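Summer league: kit, fees and court times

The Sunham summer basketball league opens in June, and 86 players have signed up so far. Last year we closed the list at 72, so evening games will run a little later than people are used to. Doors at the Villalba gym open at 5:30 p.m. and the last game has to be off the floor by 10.

Kit is the thing most people ask about at this stage. Club shirts go out at the first practice, but shorts are up to you. Any color will do, and they don't have to match your team. 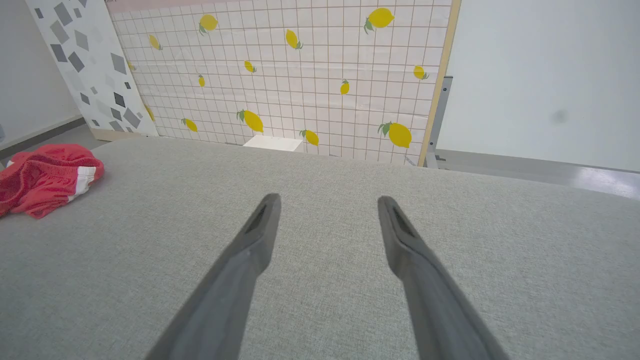 Fees are the same as last season. Adults pay 72 dollars for the season and under-17s play for half that. Pay at the desk or by mail, and write the player's name on the envelope. If you need to spread the cost, ask before the first game – we can split it over the season.

Parking on the Somero Street side is closed until the new drains are in. Use the lot behind the library and walk through. Bikes can go along the fence by the side door, but please keep the ramp clear. 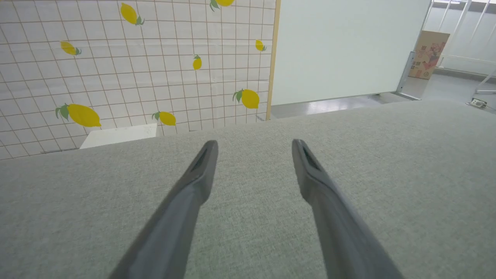 Changes to the draw

Surkine has entered two teams this year, which brings the total to 16. We have dropped the single long table and gone to two groups of eight. The top four in each group go through to the playoffs, and the rest play a short plate round in August.

A team that can't field five players by ten minutes after the start time forfeits the game. Call the desk before noon if you know you'll be short and we will try to find another slot.

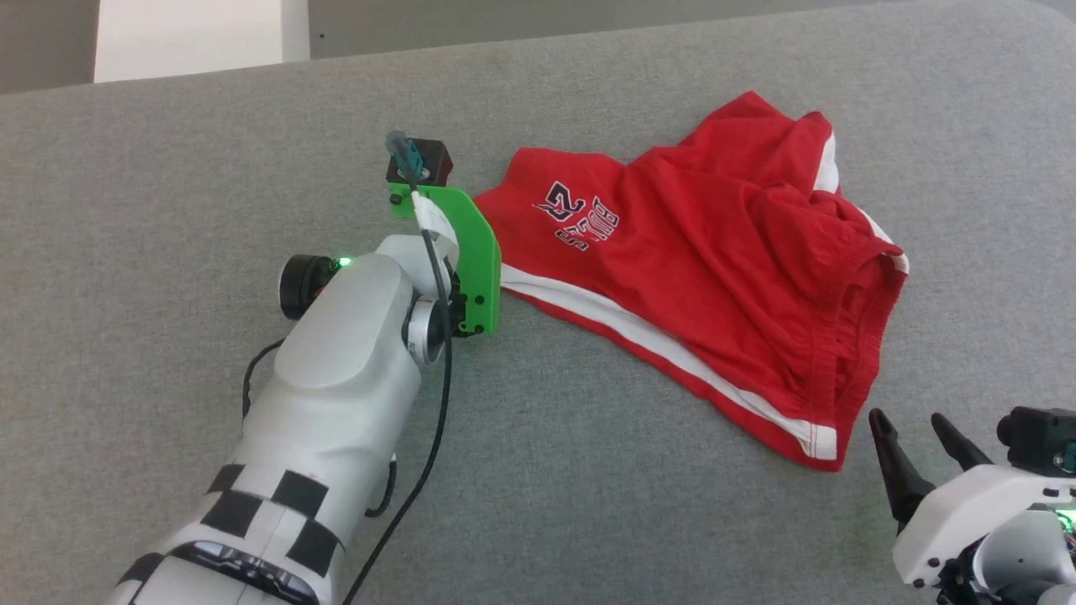
Sunham Courtside – Issue 17 – Page 3

Scorekeepers are still needed for the early games. You don't need to have done it before, and one practice evening at the table is enough to learn the sheet. Put your name on the list at the desk by the end of May.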